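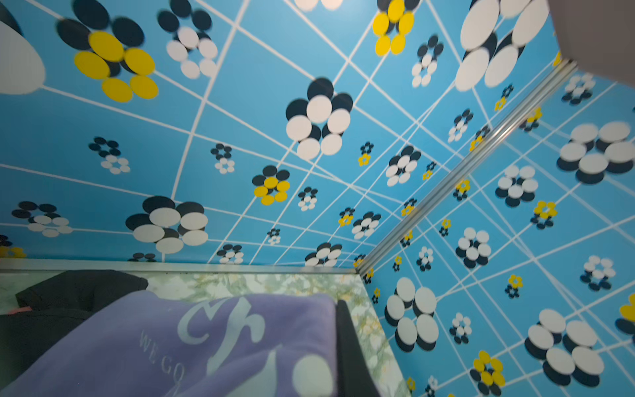 Garments on the sorting surface, Cell 8, Kasten building.

Staff Forum > Operations > Garment Intake
Topic: Two-arm sorting cell and the revised duties for intake staff

Posted by Intake_Coordination
Members are invited to comment on the proposed changes before the May review. Under the proposal, the two-arm cell will separate mixed garments on the day shift, and intake staff will move to inspection, repair grading and exceptions. No position at Kasten is to be removed. Hourly grades remain under discussion with the Durkier office. Please keep replies to the subject of duties and working conditions.

Posted by feria_lane23
I have worked the intake table for eight years and I request a clearer statement on grading. Separating a heap is the part of the job that hurts the shoulders, and I will not miss it. It is also the part during which we talk to one another and train new people. The proposal places each inspector at a single station facing a screen. I would like that reconsidered.

Posted by A_Cormier
The station layout is a draft. Rotation every two hours has been requested by the Feria site and I support it. With respect to pace, the day shift target is 4000 garments across all tables, and the cell is not yet counted toward that figure.

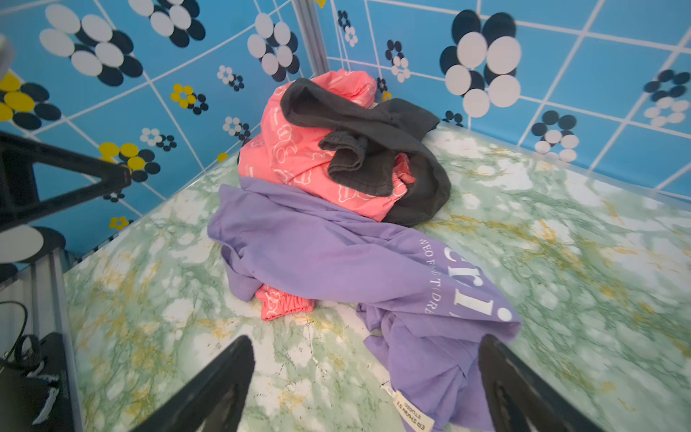
Mixed pile with long sleeves and overlapping fabric, of the type referred to in section 2.

Posted by tablefour
Section 2 of the proposal states that overlapping garments are "routine." I must disagree. A sleeve under one item and over another takes an experienced person a moment and a new person rather longer. If the cell stops on such a pile, someone must be called from inspection to clear it. The proposal does not say who, or whether that time is taken out of the inspector's own target.

Posted by Intake_Coordination
The point is accepted. Section 2 will be reworded. Clearing a stopped cell will be recorded as a separate duty, and the time will not be charged to the inspector.

Posted by northdock_M
I take a different view from tablefour. Last month we logged 239 calls from the tables for help with tangled or heavy loads, and those calls already interrupt other people. My concern is Saturday, when only one technician is on site. Could the cell be left off on that shift until a second person has been trained? 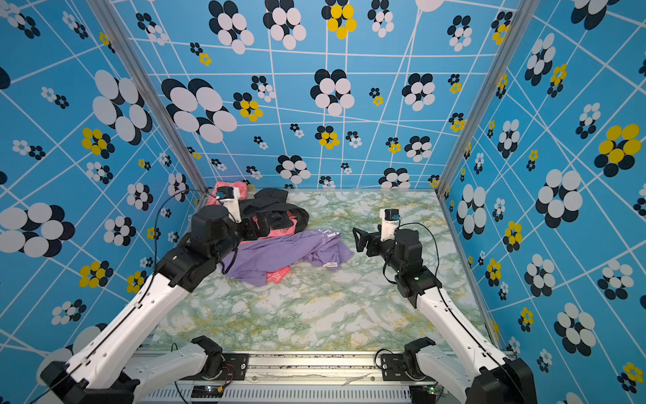 Amrit Cormier: I would agree to leaving it off on Saturday. I would also ask that the training be offered to intake staff first, with the technician grade attached to it. Those who have sorted by hand for years know which piles will cause trouble, and they should be paid for knowing it.

Posted by feria_lane23
If the grade is attached in writing, I will withdraw my objection to the training. My objection to the single stations stands.

Posted by tablefour
Seconded on both counts. Please also confirm whether the Pornness site will follow the same wording.

Posted by Intake_Coordination
Pornness will receive the same text. The revised section 2 and the request on Saturday working will be posted in this thread, which remains open for replies.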